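생활 기록 > 살림 > 천과 수납
읽는 시간 4분

파란 천을 접는 기준에 관하여

본 블로그는 그동안 주방 수납과 침구 관리에 관한 기록을 주로 게재하여 왔습니다. 금번에는 독자 문의가 여러 차례 접수된 천 접기에 대하여 정리하고자 합니다. 여기서 천이라 함은 행주, 덮개용 천, 손수건과 같이 한 장으로 된 사각형 직물을 말하며, 의류는 포함하지 않습니다.

필자는 지난겨울 Brirkska로 거처를 옮기면서 보유하고 있던 천을 전부 꺼내어 점검한 바 있습니다. 당시 확인된 수량은 274장이었습니다. 이 가운데 상당수는 크기가 제각각이었고, 접는 방식도 시기에 따라 달라 서랍 안에서 높이가 맞지 않았습니다. 이에 접는 기준을 새로 정하고, 기준에 맞지 않는 것은 다시 접기로 하였습니다.

1. 바탕의 준비

접는 작업은 평평한 탁자에서 실시합니다. 탁자 상판이 나뭇결이 있는 밝은색인 경우 연한 색 천의 가장자리가 잘 보이지 않는 때가 있으므로, 필자는 천의 색에 따라 바탕을 달리하고 있습니다. 짙은 색이나 선명한 색의 천에는 흰 바탕이 적합합니다. 바탕은 움직이지 않도록 테이프로 고정하며, 상판 전체를 덮을 필요는 없으나 펼친 천보다는 넓어야 합니다. 오래 사용한 바탕에는 얼룩이나 연필 자국이 남게 되는데, 천에 묻어나지 않는 한 그대로 사용하여도 무방합니다.

2. 접는 순서

가. 천을 완전히 펼친 후 손바닥으로 중앙에서 바깥쪽으로 쓸어 줍니다.
나. 긴 변을 기준으로 반을 접고, 모서리를 먼저 맞춥니다. 변의 중간은 그다음에 맞춥니다.
다. 짧은 변을 기준으로 다시 반을 접습니다. 두꺼운 천은 이 단계에서 마칩니다.
라. 얇은 천은 한 번 더 접되, 접힌 면이 보관 시 앞쪽을 향하도록 방향을 정합니다.
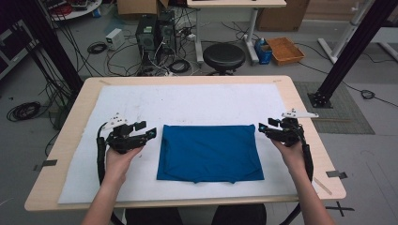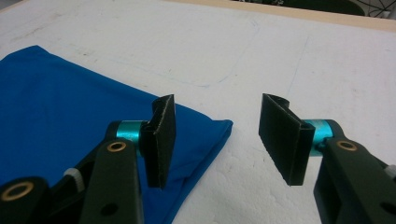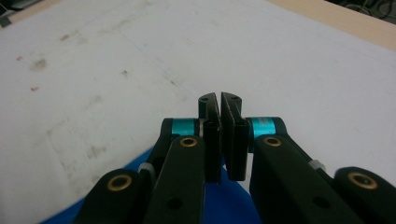

접은 뒤에는 아래쪽 변을 한 번 더 확인할 것을 권합니다. 위쪽 면이 반듯하더라도 아래에 겹친 단이 밀려 물결처럼 뜨는 일이 흔하며, 그 상태로 쌓으면 위에 놓인 천까지 기울어집니다. 단이 뜬 경우 전체를 다시 펼칠 필요는 없고, 마지막으로 접은 면만 열어 안쪽 겹을 당긴 다음 덮으면 됩니다. 약간의 주름은 허용합니다. 필자는 초기에 주름을 모두 없애려고 다림질까지 병행하였으나, 서랍에 넣고 며칠이 지나면 차이가 거의 없어 현재는 시행하지 않습니다.

3. 보관

접은 천은 세워서 보관하는 것을 원칙으로 합니다. 칸막이는 Trimport에서 구입한 것을 사용하고 있으며, 한 칸의 폭은 30cm입니다. 처음에는 Karunaratne의 상자형 제품을 사용하였으나 깊이가 있어 아래쪽 천을 꺼내기가 불편하였고, 현재는 계절용 덮개를 넣어 두는 용도로 전환하였습니다.

색에 따른 분류도 시도하였습니다. 파란색 계열은 한 칸에 모았는데, 같은 파란색이라도 염색에 따라 물이 빠지는 정도가 달라 새로 구입한 것은 세탁을 3회 거친 뒤에 합류시키고 있습니다. 흰색과 파란색은 나란히 두지 않습니다. 이 부분은 이전 거주지인 Pravambridge의 습한 여름에 흰 행주 여러 장을 버린 뒤 추가된 항목입니다.

아울러 접는 크기를 통일하는 문제에 대하여는 아직 결론을 내리지 못하였습니다. 서랍 높이에 맞추면 작은 천이 지나치게 두꺼워지고, 천에 맞추면 칸 안에서 쓰러집니다. 당분간은 작은 천만 앞쪽 칸에 별도로 두고 사용한 뒤, 8월 중 서랍을 재정비할 때 그 결과를 반영할 예정입니다.

분류: 살림 / 태그: 천 접기, 행주, 서랍 정리, 파란 천

댓글 4개

보리차한잔
모서리부터 맞추라는 말씀 따라 해 봤는데 확실히 덜 틀어지네요. 저는 늘 변 가운데부터 잡고 있었어요 ㅎㅎ

서랍세번째칸
칸막이 폭이 30이면 큰 덮개용 천은 어떻게 넣으시는지 궁금합니다.

블로그 주인
문의에 감사드립니다. 큰 덮개용 천은 한 번 더 접어 상자에 눕혀 보관하고 있습니다. 칸막이에는 행주와 손수건만 넣습니다.

파랑수집
파란 천 물 빠지는 거 정말 공감합니다. 저는 식초 넣고 빨아도 계속 나와서 그냥 따로 빨고 있어요.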